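Chapter 4
What Did the Hand Learn?

Before you read: Think of something you can do with your hands but would have trouble explaining over the phone. Tying a shoe will do. Write down the steps, then give them to a partner and have the partner follow them exactly. Keep your page. You will need it for Activity 4.2.

4.1 A claim worth checking

In November 2020 the robotics club at Prudstead put up a poster outside its workroom. It said: TEACH A ROBOT IN AN AFTERNOON. By the end of the term the poster had come down, and the club had a stack of recordings, a notebook full of arguments, and a much smaller claim that it could defend.

This chapter follows that club. Its project, which the students named Girninden, set out to have a person do a small job by hand while holding a pair of grippers, to record each try, and to use the recordings to train a program that would later run the same job on a robot arm. The idea is called learning from demonstration. You will meet it in news stories, in advertising, and in the reports of other student teams, often with the hard parts left out.

The hard parts are the subject here. When someone says a machine "learned" a task, you should be ready to ask at least these questions. How many times was it shown? Who showed it, and were they good at it? What was moved between one try and the next? What counted as a success, and who decided?

Renu Rathore, the teacher who ran the club, made her students answer all of them in writing before they were allowed to train anything. Several of them complained that this was paperwork. It was, and it saved them from a bad mistake in section 4.3.

4.2 The work at the table

The job was built around a small wooden board with key-shaped openings in its face. A student would take a gripper in each hand, work at the board, and stop. That made one demonstration. Then the next student stepped up.

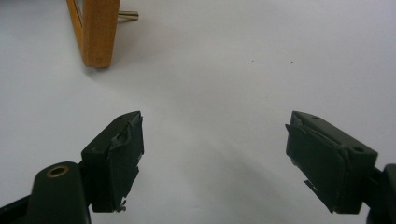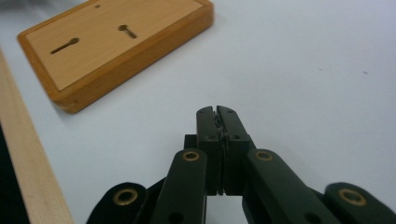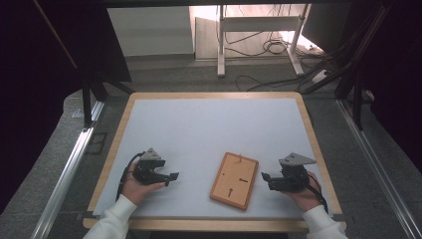

Figures 4.1 to 4.3. Hand-held grippers in use during the Girninden project.

The club's target was 680 demonstrations. The number came from a report by another team, Clelico, which had used that many for a job of its own and said it was enough. Notice what is wrong with borrowing a number this way. Clelico's job was different, its grippers were different, and its report never said how the team knew it was enough. It may have been the number they had when time ran out.

The students did the arithmetic anyway. At their first session they finished 36 demonstrations. At that pace they would need 19 sessions to reach the target, with a few tries to spare. Nobody had planned for 19 sessions. The poster had promised one.

A common reply at this point is that people get faster with practice. They do, and that brings trouble of its own. A student on a first try moves slowly, stops, backs up, and tries again. The same student many tries later takes a short, quick path. If both kinds of recording go into the same pile, the program is being shown two different ways to do the job and is told that both are right.

The club never agreed on what to do about this. One group wanted to throw out the early tries. Another wanted to keep them, on the grounds that a robot will make mistakes too and ought to have seen someone recover from one. Both arguments are sound as far as they go. Neither group had tested its view when the debate began - they were guessing, and Rathore wrote the word GUESS beside both entries in the notebook.

4.3 The number that looked too good

In April the club ran its first trained program and wrote down a result that pleased everyone. The arm did the job almost every time. A student named Bhatia asked where the board had been placed for the test. It had been set down in the same spot for every run, and that spot was also the most common one in the recordings.

They moved the board a hand's width and turned it a little. The arm went to the old place and closed on nothing.

Had the program learned the job? It had learned something. It could repeat a motion that ended where the board used to be. A reader who saw only the first result would have come away believing a good deal more than that, and no one in the club would have told a lie.

Keep this case in mind when you meet large numbers. A later section looks at a data set of over 2,000 demonstrations in which the table, the light and the person never change. Size is easy to report. Variety takes longer to describe, so it is often missing from the summary.

Key terms

Demonstration: one recorded try at a task, from start to stop.
Success rule: a written statement, made before testing, of what will count as a success.
Held-out test: a test using positions or objects that were left out of training.

Check your understanding

1. Why was 680 a weak target for the Girninden project? Suggest one way the club could have chosen a better one.
2. Write a success rule for tying a shoe. Trade with a partner and look for a way to pass the rule without really tying the shoe.
3. Which side would you take on the early tries? Describe a test that could prove you wrong.

Activity 4.2 Take out the steps you wrote at the start of the chapter. Mark every place where your partner had to fill in something you left out.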